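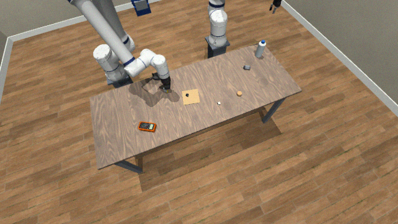
Humel cell: second arm leaves the table

Readers of the Russide newsletter have asked why the Humel work was stopped in January. We promised to write it down when we understood the cause, so this is a short account.

Humel is our simulated cell with two arms and one table. The arms must pick up small things from the tabletop, for example the white cube or the bottle with the blue cap, and put them back in another position. Before a motion program goes to the real arms in the Rosales building, it has to pass 744 runs in simulation. It is slow, but we have kept this rule from the beginning of the project.

In this set, 179 runs ended with a time-out. The planner, Rakar, gave no error. The log said only "target reached" and after that the arm waited for a grasp which never came. We first suspected the contact settings of the gripper, and we lost several days there. I have to admit that I was the one who insisted on it.

The first arm behaved well, with its gripper pointing down to the tabletop as it should. The second arm had gone out past the table, and its gripper was over the floor near the right wall. For Rakar this was a correct place. For us it was a place where, in the real cell, a person can walk.

We then opened the view from the gripper and looked at what was between the fingers.

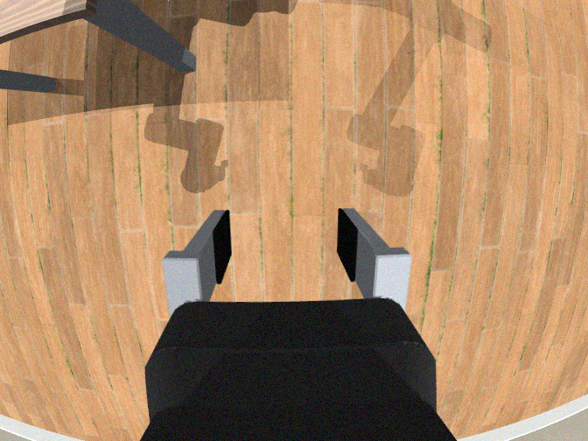

Page last changed: January, 16:00

Only floor planks between the two open fingers, with the table away in the upper left corner. After this view there was no more discussion about contact settings.

The cause was in the file that tells Rakar where each arm stands. When we moved the base of the second arm to the back edge of the table, the new position was saved, but the rotation was still the old one. The planner calculated every target from the wrong direction. Targets close to the base gave a small error and the grasp sometimes succeeded anyway, so the fault could hide in the average result.

More serious is that the workspace limit did not stop the arm. The limit was calculated from the same file, so it was turned together with the arm and could not notice anything.

What we have changed:

The limit is now fixed to the room and is kept in a separate file.
A time-out without error counts as a failed run and blocks the release.
After any change of a base, 100 short runs are made with the gripper view saved, and a person must look through them.

No program from this set was sent to Rosales. The real arms stayed switched off during the search - this was decided on the first morning, and I think it was right. Work on Humel continues with the corrected file, and the full set of runs has to be made again from the start. If your group uses a copy of our cell, please compare the rotation of the second base with the new file before you plan anything.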